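Inventory at Prilbridge

The house at Prilbridge was to be emptied by the end of June. Corina Roman took the upstairs rooms and gave herself the kitchen for last. She worked from a list her aunt had typed years before for the insurance company. It ran to 684 entries and used a code for each room. K was the kitchen. K-1 was the stove.

She had brought Pavithra Alva, who cleared estates for a firm called Skisden and charged by the hour. Pavithra did not talk while she wrapped. She used plain newsprint, two sheets to a plate, and stood the plates on edge in the box. Glasses went in the top layer. Each box got a room code on two sides and one end, in black marker, so it could be read from any direction in a stack.

By 3 in the afternoon the cabinets were done. The kitchen had never been altered. The wallpaper was cream with beige ovals and thin gray rings, hung by her uncle, who had matched the repeat at every seam and had said so to visitors. The top was dark brown marble with white veins. The list gave the toaster as K-8: "Toaster, red, white dots, two slots. Back left corner."
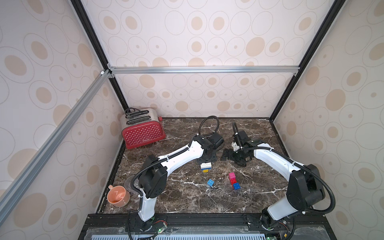

"Does the toaster go in the box with the pans?" Corina asked.

"It gets its own box. Crumb tray out first, then the cord tied, then paper in the slots so the lever can't bend under a load."

Corina wrote this down next to K-8. She had started writing down most of what Pavithra said. The instructions were short and could be carried out, and the rest of the month had offered few of those.

The difficulty was the destination column. Her aunt had filled it in by hand, in pencil, after the list was typed. Most entries said Sale. The linens said Church. The clock said Þorgeirsson, a neighbor two doors down who had repaired it and refused payment. Seven entries said Kiritz, and Corina did not know what Kiritz was. She had tried it as a surname in the address book and as a street on the county map. K-8 was one of the seven.

"Read me the others," Pavithra said.

Corina read them. A bread knife. A butter dish with a lid. An egg timer. A tray, tin. Two cups, listed separately. The toaster.

Pavithra finished the box she was on, folded the flaps, and ran tape down the center seam and across both ends.

"That's a breakfast," she said.

Corina looked at the list again. The entries were spread over four pages and she had not put them side by side. She went to the hall, where the telephone was, and took out the drawer under it. The drawer held warranty cards, batteries, and a paper envelope of receipts with a rubber band that broke when she pulled it. One receipt was from the Kiritz Guest House, for a room, double, with breakfast. The year had been written with a leaking pen and could not be made out. The second name on it was not her uncle's.

She read it through once and put it back in the envelope. She did not take it into the kitchen.

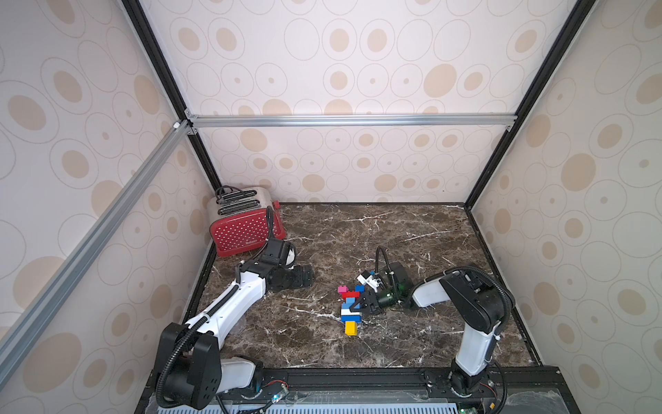 The seven items took one carton and a small one for the toaster. Pavithra checked the crumb tray, tied the cord with string, and pushed a twist of newsprint into each slot. She wrapped the cups last, with an extra sheet between them.

"I need a destination for the label," she said.

"Is there a code for hold?"

"H. Storage is charged monthly. You can change it any time before the van is loaded."

"Put H."

Pavithra wrote K-8 on two sides and one end, and H beneath it. Corina erased the pencil in the destination column, seven times, and brushed the crumbs of rubber off the page. The word could still be read where the pencil had pressed into the paper. She turned to the next sheet, which was the pantry, and read out P-1.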